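手持夹爪采集的几条规矩，写给新来的和健忘的自己

上个月有人在群里问我，你们那边手持夹爪采数据到底有没有一套规范，能不能发一份。我翻了半天文件夹，翻出来三个版本，互相打架，最新那版里还留着一句“待 Mareike 确认”。Mareike Vogler 早就确认过了，只是没人去改文档（好吧，该改的那个人是我）。所以干脆写一篇，把我们现在真正在执行的东西捋一遍，啰嗦的地方大家多担待。

先交代一下，我在 Cunov 做数据采集这块，平时一半时间带人采，一半时间看回放。项目内部叫 Prundum，说白了就是让人拿着夹爪干活，把动作录下来给机械臂学。听着简单吧？我刚来的时候也这么想，第一周采了一大堆，最后能用的少得可怜，Torben Lindemann 看完回放只回了我一个句号。那个句号我记到现在。

第一件事，开工前先走一遍场地。

很多人一到就想抓起夹爪开录，我拦过无数回了。先空着手走一圈，从工作台走到放东西的地方，再走回来，看脚底下有什么。纸箱、袋子、延长线、谁随手放的凳子，凡是在行走路线上的都挪开。戴着头显的人对脚边的东西基本没有概念，就算能看到透视画面，余光也窄得可怜。我们的规定是路线两侧各留 70 厘米，拿卷尺量，别用步子估。Torben 腿长，他的一步跟我的一步根本是两个单位！

还有一条经常被忘：戴头显的人不能单独待在场地里。旁边必须有一个没戴的，能腾出手，能喊停。喊停的词也统一了，就喊“停”，别喊“哎”“等等”“小心”。以前有人喊“小心”，戴头显的同事听见以后加速往前走了一步，理由是他以为后面有人要撞他。逻辑上居然也说得通……

第二件事，标定块。

标定块上的图案得干净、平整、不反光。手指不要去摸图案那一面，拿的时候捏没有图案的棱边。换过夹爪、磕过、掉过地上，一律重新标定，不管看起来歪没歪。这条我是吃过亏的：有一次块子松了一点点，肉眼完全看不出来，采了整整一下午，轨迹全部偏，五月的那批数据就这么没了大半。后来我们在 Clultotero 那边订了一批新的固定座，锁紧以后用记号笔在接缝上画一道线，线错开了就说明动过。土办法，但是特别管用，强烈推荐。
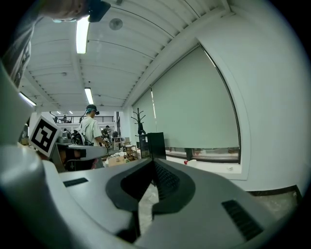 第三件事是光，这个我能讲一晚上。

顶灯开哪几盏、窗帘拉到什么位置，每次开录前写进记录表，中途不许改。有人嫌暗顺手多开一盏灯，有人嫌晒把帘子拉上去一截，这些动作单看都没什么，可是同一个批次里光线变来变去，后面筛数据的人会很想打人。如果确实需要不同光照，那就当成单独的批次来采，批次名后面加上标记。傍晚尤其麻烦，外面一点点黑下来，你自己待在屋里完全没感觉，回放一拼起来前后差得吓人。我现在的习惯是下午四点以后要么把帘子放到底，要么就收工去整理数据。

说到灯，再插一句。有些灯管会闪，人眼看不见，录下来一条一条的。每换一个新场地，先录 50 秒静止画面，拿回去一帧一帧看。别省这不到一分钟。Buschmann 那间老仓库就是典型，现场看着亮堂堂，回来一看跟下雨似的。

第四件事，动作本身。

这部分争论最多。我的看法是：像平时干活那样做，但是每个动作要有头有尾。夹爪张开，靠近，停一下，合上，再抬起来。那个“停一下”别演得太夸张，半拍就够。有的新人特别认真，动作慢得像打太极，采出来的数据学完以后，机械臂也跟着打太极，Mareike 管这个叫“老年模式”，我们笑了一个礼拜。反过来，太快也不行，画面糊成一团，跟踪也容易丢。

没抓住怎么办？继续录，重新抓，别喊完“重来”就把那段删掉。失误以后怎么补救也是有用的数据，在记录表里注明就好。但如果是东西飞出去了、人绊了一下、有人从中间穿过去，那就整条作废，标成废弃，原始文件留着。删不删由看回放的人决定，现场的人没有删除权限。这条刚推行的时候有人不高兴，觉得不信任他们。其实我自己就手滑删过一条特别好的，所以这条主要是防我。

第五件事，休息。

每连续采 2 小时，强制换人，没得商量。夹爪拿在手里刚开始不觉得重，时间一长手腕会往外翻，姿势一变数据也跟着变，而且真的会疼。头显更不用说，脸上压出印子是小事，有人会晕。晕了就立刻摘，坐下，当天不再戴，哪怕他本人拍胸脯说没事。背带也要按人调，个子差得多的两个人共用一套，交接时从头调一遍，别图快直接套上。

最后一件，旁边的人。

场地通常不是我们独占的，总有同事在附近走动、弯腰找东西、站在远处聊天。规定是开录前喊一声，问清楚在场的人愿不愿意入镜，不愿意的就请他先避开，或者我们换个朝向。新来的人特别容易漏掉站得远的，以为离得远就拍不到，广角镜头可不这么想。屏幕记得锁，白板擦干净，桌上的快递单翻过去。快递单这个真的是惯犯，我们筛查出来的隐私问题里，快递单占了将近一半。

差不多就这些。纸面版我会在这周内更新（Mareike 如果你看到这里，对，我保证），旧的三个版本全部归档，谁再引用旧版我就请谁去贴标定块。记录表的模板也有人要，我把里面的内部编号清掉再放上来。

对了，关于夹爪手指上的橡胶多久换一次，我跟 Torben 还没吵完。他主张按使用时长换，我主张每天开工前摸一下，觉得滑了就换。你们那边怎么弄的，留言告诉我一声，我好拿去跟他接着吵。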